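Bosau repair workshop takes in 400 office computers for refurbishment
2024-05-05

The community repair workshop in Bosau has taken delivery of 400 desktop computers from the logistics firm Cestitz, which is replacing the machines in its offices and warehouses. The towers arrived on pallets over several days in April and are now stacked in the former paint store behind the main hall.

It is the largest single donation the workshop has had. Last year it handled 80 computers in total, most of them brought in one at a time by residents.

Amr Bouzid, who runs the workshop, said the machines are of mixed age and condition. Cestitz removed the storage drives before handing them over, and some towers came without memory or with parts already pulled for use elsewhere in the company.

"We open every one of them before we decide anything," Bouzid said. "You can't tell from the outside what is left in there. Two cases with the same front panel can be quite different once the side comes off."

The work follows the same order each time. The tower goes on its side on the bench, the panel comes off, and the technician writes down what is fitted and what is missing - processor, cooler, memory, cards, power supply. The sheet stays taped to the case until the machine leaves the building.

Most of the sorting so far has been done at the aluminum bench near the window. The slotted top lets screws and small clips drop into the grooves, where they are easy to find again, and a full-size tower can lie flat on it with the inside facing up.
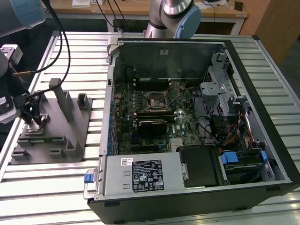 What happens to the parts

Machines that are complete, or close to it, will be cleaned, fitted with a new drive and tested overnight. The rest will be taken apart. Power supplies are checked on a separate tester and kept if the output is steady. Motherboards with bent pins in the processor socket are set aside for recycling, along with cracked drive cages and damaged cable sets.

Bouzid said coolers are the part the workshop is shortest of. Processors can be found in the spares drawers, but many of the coolers in stock do not fit the boards in this batch. The workshop has ordered a first box from the parts dealer Kabbaj and will order more when the sorting is finished.

The outer shells are also being kept where possible. Blue plastic tabs and latches from scrapped cases go into a tray of their own, as they tend to snap and replacements are hard to buy separately.

Where the computers will go

Finished machines will go first to the adult education center and the two school libraries. After that, households can apply through the front desk. There is no charge for the computer itself, but applicants are asked to bring their own monitor and keyboard if they have them.

Princess Padilla, who handles applications, said the list opened in April and already has names on it from outside the town. Residents of Bosau will be served first. "We would like people to wait for a machine that has been tested properly," she said. "If it takes another week, it takes another week."

The local savings fund Vurnum has given 4,000 euros toward drives, thermal paste and the coolers. Bouzid expects that to cover the first half of the batch.

The workshop has 3 benches in use for the project and is looking for people who can help with opening and cleaning cases. No experience with computers is needed. Tools and gloves are provided, and closed shoes are required in the main hall. Anyone interested can leave their name at the front desk during opening hours.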